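The Tissue Shelf

An afternoon at the Jondwood open house, where the future is being put away one pack at a time

The parking lot at Jondwood was full by ten, and the overflow went onto the grass next door at Hakim, a tile wholesaler that had put up a sign saying CUSTOMERS ONLY and then, apparently, given up. I parked beside a family of five eating sandwiches off the hood of their car. They had driven two hours to see the robots. The youngest wanted to know whether there would be a fight.

There was no fight. There was a check-in table, a sticker with my name spelled wrong, and a long corridor with a carpet the color of soup. Jondwood builds and tests small robot arms in what used to be the Sascombe shoe warehouse, and on one Saturday in July 2021 it opened the doors to anyone who cared to walk in. Over 800 people had signed up. The lab has had a public day before, in April two years back, but that one was mostly slides.

I should admit my prejudices. I have been to a lot of these things. Usually a man in a fleece vest stands in front of a curtain and says the word "dexterity" until lunch. Then the curtain opens, a robot waves, and everyone claps as though it had come home from the war. I had packed a paperback.

Jondwood had skipped the curtain. The demonstration was already going when we filed into the main room, and it kept going whether or not we were looking. The job, according to a card taped to the railing, was "tidying: household goods, shelf, two arms." A woman in front of me read it out loud to her husband, who said he had been assigned the same job since 1994.

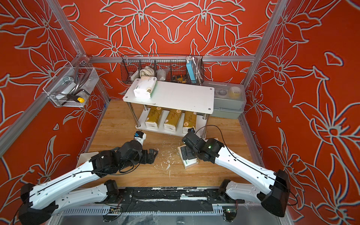
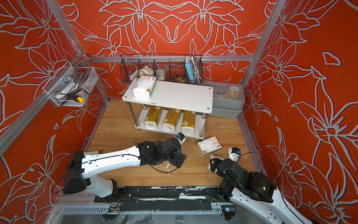

Hussam Karaki runs the tidying project and had been on his feet since six, with a voice going to gravel. He is a tall man with the patience of someone who teaches toddlers or repairs printers, and he has in fact done both. I asked him why anyone would paper a robot's workspace in giant lilies on red-orange, a look I associate with restaurants that serve flaming desserts. He said that people's houses have walls, and the walls have things on them, and an arm that has only ever worked in front of plain white gets confused the first time it meets a curtain. They change the background every so often. The one before the lilies was a forest, and he didn't care for it. The one before that was plaid, and he wouldn't discuss it.

What strikes you, after the wallpaper has finished striking you, is how slow it is. The promotional clips you see online have usually been sped up, and your brain has quietly accepted that robots move like hummingbirds. In person they move like someone carrying a full cup of coffee through a room of sleeping dogs. An arm lowers itself toward a pack of tissues. It thinks. It adjusts by the width of a fingernail. A boy behind me began narrating in a golf announcer's whisper, and he was good enough that people shuffled over to hear him.

I had assumed that tissues were the easy option. Karaki took this badly. A wooden block, he said, stays a block whatever you do to it. A pack of tissues squashes. Squeeze too hard and you've made a different object, and now you have to work out how to hold that one. Squeeze too gently and it slides out. If it tips up on one corner, the best way to grab it changes again. He talked about this for eleven minutes and I wrote down nearly all of it, which I had not expected to do about tissues.

The project has kept a tally of every attempt, good and bad. On the morning I visited it stood at 3,051, written in marker on a whiteboard by the coffee machine. They had planned a small party for 3,000 and missed it, having all gone home. Someone brought in a cake the following day and they ate it standing up.

I asked how many of those attempts had gone well. "Define well," said Karaki, and went to get a glass of water.

Upstairs, Tedcombe had taken a room. They make warehouse software and they had brought the slides. I stayed for 2 of them. The second was a triangle with the word TRUST at the top, and I found I missed the arms. So did a good part of the audience, judging by the stairwell.

Back down in the main room the crowd had thinned, and the people who were left had turned into regulars. They had opinions. A retired bus mechanic preferred the left arm and said the right one was showing off. Two sisters had set up a betting pool with hard candy as the currency. When a gripper finally closed on a pack and lifted it clear of the floor, there was a noise from the railing that I have otherwise heard only at minor league baseball, and I am sorry to report that some of it was coming from me.

The pack went about halfway to the shelf and fell. The gripper stayed shut on the air for a moment, then opened and went back down for another try. The mechanic told his neighbor that the left one would have had it.

I stayed until they switched on the cleaning lights. The paperback was still in my bag, and the sisters owed me four butterscotches.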